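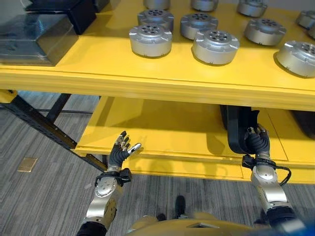
Metal parts on the upper level of a yellow two-tier shelf.

How to Paint a Steel Shelf So the Color Stays Put

I love a loud shelf. Gray ones vanish into the wall of a workshop, and a good bright one makes you want to keep it tidy! Painting one takes a weekend, most of it waiting, and the waiting is where people (me included, the first two times) get impatient and ruin it.

What you need: a degreaser, sandpaper in a medium and a fine grit, metal primer, oil-based enamel, a small foam roller and a decent angled brush. I spent 77 dollars on everything, and half the enamel is still in the can.

1. Take the shelf apart if you can. Bag the bolts and tape the bag to a leg.

2. Degrease every surface, then do it again with a clean rag. Wipe under the lips, where old oil likes to hide.

3. Sand until the shine is gone. You don't need bare metal, except where there's rust — go all the way down there.

4. Vacuum, wipe, and prime the same day. One thin coat, edges first with the brush, flats with the roller.

5. Leave it overnight, then roll on the enamel. Three thin coats beat one thick one every time, and yellow really does need all three (it covers terribly, but wow, it's worth it).

Between coats, knock down any dust specks with the fine paper.

Now the hard part. The paint will feel dry by the next morning, but it's still soft underneath. Give it a full week before you load anything heavy. My friend Idun Strand set a toolbox on hers after two days and peeled off a perfect rectangle.

For chips later on, save a little enamel in a jam jar and dab it on with a cotton swab.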